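**Pisley Foam Blocks, Tabletop Set** (Ondik Early Learning)

The Pisley set is intended for sorting, matching and simple building on a table or desk. It is supplied in a drawstring bag of 37 pieces, with 500-gram refill packs available separately.
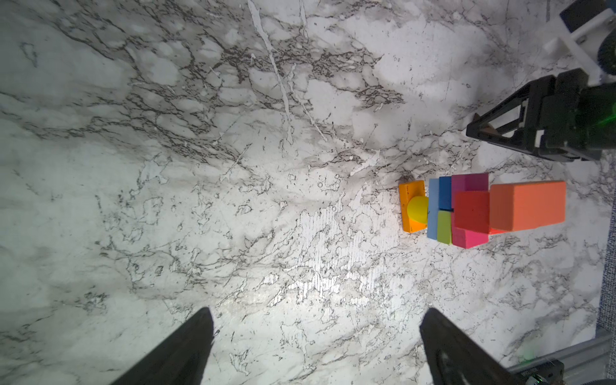
Pieces are cut from closed-cell foam and may be wiped with a damp cloth. The shapes are mixed, and a plain rectangle, such as the orange one, makes a suitable backing for the yellow half-round. Tall, narrow pieces are included for walls and columns.

Cubes and small blocks may also be given out singly for color matching. Orders of 22 sets or more are shipped from the Minitz warehouse. 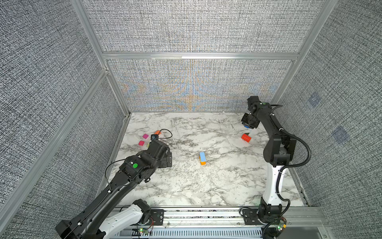
## Ordering

Schools may request up to 100 sets per term through the Abou Zeid office.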